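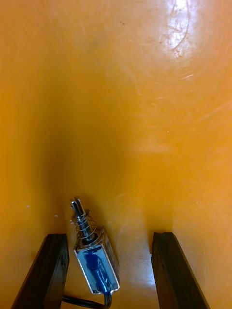 Solenoid on the orange surface, between the fingers.

**From:** Jonatan Lundgren
**To:** cell-planning list
**Date:** September 20, 2025
**Subject:** Re: Equipment list for the Ratunska cell

Teodor and all,

Replies to the budget questions are below. I have put the items in the order I would buy them. If we run out of money partway down, we stop there and pick up the rest in May.

> On the draft list, Teodor Eide wrote:
>
> I went through the draft and have a few problems with it. The total is over what Vorholm approved for this half of the year. The gripper fingers are listed as one line with the bins, and I can't tell what each costs. I also don't see why we need new bins when the ones we have aren't broken. Could you split it up and say what each item is for? I would also like to know if the second arm is still in the plan, because if it is, we should be talking to Sjöberg about a service contract now and not after delivery.
>
> One more thing. The draft says "small parts and boards" and leaves it there. Purchasing will ask which parts. Please be specific.
>
> Teodor

Parts first. The cell has to handle the solenoids with their leads attached, the red control boards, and the short two-wire cables with the white plugs. Those are the parts on the Ratunska job and I would not buy for anything else yet. The loose leads matter for the budget because they take up room next to the fingers, and the wide fingers Sturgate quoted in the first round would be worse for that. I took them off the list.

## 1. Bins and work surface

The bins are not broken, that is correct. The trouble is the finish. They are glossy and they are scratched, so the overhead light comes back as a white streak on the floor of the bin. The red boards stand out well enough against the yellow. A silver part lying in the streak would be a different matter, and I don't want to tune the vision around it.

What I want is the same size of bin in a matte finish. Sjöberg stocks them but sells only in packs of 50. That is more than we need for one cell, so I would ask Vorholm to split a pack with us. If they won't, the fallback is matte liners cut to fit the lower floor. Liners would not cover the raised step across the middle. I can live with that.
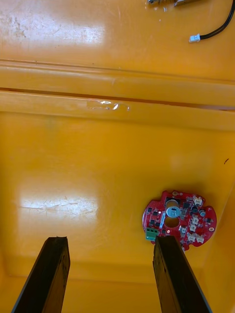
## 2. Gripper fingers

This is now its own line. The current fingers are straight rectangular bars, and the tips have wear on them. They are long enough to reach the floor of the bin, so the new ones should keep the length. I asked for three changes:

- narrower tips, for getting in beside the green terminal block
- replaceable pads, so we don't throw out the whole finger when the end gets scuffed
- the same bolt pattern, so we can go back to the old ones if needed

On the boards, the big capacitor ends up between the fingers when the board is held across the middle. I would rather not squeeze on a component at all. The pads should be soft enough that it does no harm, and separately I want a look at gripping by the rim, where there are notches and lobes to work with. A rim grip might need a different pair of fingers, so I have budgeted for two pairs. Sturgate quotes 1544 euros for both with one set of spare pads, and 13 working days to deliver. 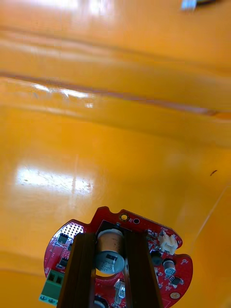
## 3. Lighting

One diffuser panel over the bin area. If the matte bins come through, we may be able to leave this out, and I would wait a month before deciding. I have 1000 euros against it as a ceiling. The panel itself should come in under that, and the rest is for the mounting bracket and the electrician.

## 4. Second arm

Still in the plan, but not this year. Teodor is right that the service contract should be settled before delivery. I will ask Sjöberg for terms on one arm with an option for a second, and post what they send to the list. Please don't sign anything with them until then. The last contract renewed itself and we had no one assigned to check it.

A related point on layout. The way we stage parts now, a board goes down in the lower part of the bin toward the right wall, and cables end up on the level above the step.

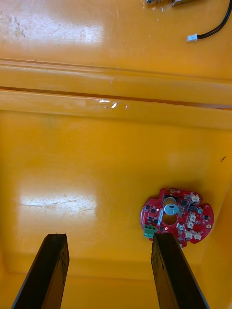 I would keep that arrangement for the new bins, which means any replacement needs the step as well as the outer size. Flat-bottom bins are cheaper and purchasing will probably suggest them. Please say no. We would have to add a divider and redo all the pick heights, and the saving is gone at that point.

Teodor, if the split above is enough for you, I will send items 1 and 2 to purchasing and hold the other two. I still need a cost center for the fingers. The one in the draft belongs to the old line and was closed.

Jonatan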